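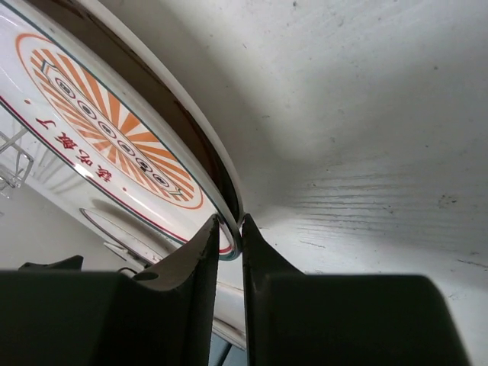 **Automated dish handling at Brutard** is the use of robot arms to sort, rack and stack tableware at the Brutard commercial dishwashing plant in Irnero. The plant washes plates, bowls and serving dishes for caterers, hotels and function centres, and returns them to customers in crates. Two robot arms work at the clean end of the washing line, beside staff who inspect and pack the dishes.

## Background

Dish handling at Brutard was done entirely by hand until the arms were installed. Workers at the clean end lifted plates from the racks, checked both faces, and stacked them by customer and size. Shifts were rotated between the clean end and the scraping benches, but wrist and shoulder strain remained the most common complaint in the plant's injury register.

Management first looked at suction cups, which are common in food packaging. They held flat hotel china well but were less reliable on dishes with deep wells, raised feet or chipped glaze. The plant chose two-finger grippers instead, supplied by the integrator Naqvi, which also provided the control software and the first round of operator training.

## Equipment and operation

Each arm carries a gripper with a pair of tapered fingers and a small camera at the wrist. The fingers close on the rim of a dish, one on either side, leaving most of the face uncovered. The camera is used to find the rim before the fingers close and to check the hold before the dish is moved.

Enamelware is handled on a separate program from ceramic. It is lighter and does not break when dropped, but the coating chips at the rim if it is squeezed too hard or knocked against a rack. Grip force is therefore set lower and the arm travels more slowly. Patterned and lettered plates are sorted by decoration as well as by size, as several restaurant customers own sets that must not be mixed.

An arm on the standard ceramic program moves 180 plates an hour. Cutlery, glassware and lidded pots are still done by hand.

## Effects on work

No positions were cut when the arms were introduced, although two vacancies at the clean end were left unfilled. The job of rack hand was replaced by that of line attendant, with a higher pay grade. Attendants load the infeed, clear stoppages, wipe the camera covers and decide what happens to dishes the arms reject.

Lifting has gone down, and inspection now takes up a larger share of the shift. Some attendants have said the work is easier on the body but harder to keep their mind on, particularly late in the evening. Inspection turns were shortened to 30 minutes in response.

Experienced workers had long judged by feel whether a rim was chipped or a plate still greasy. The arms do not do this, and the number of marked dishes reaching customers rose in the first weeks of operation. A manual check was put back in before packing and has stayed in place.

The timing of breaks was also disputed. Under the original schedule the line ran through the meal break with one attendant on watch. Since March the arms have been stopped for the full break.

## Other sites

Brutard's smaller plant at Dorari remains fully manual. Its loads are more mixed and the clean end is too narrow for the guarding the arms require.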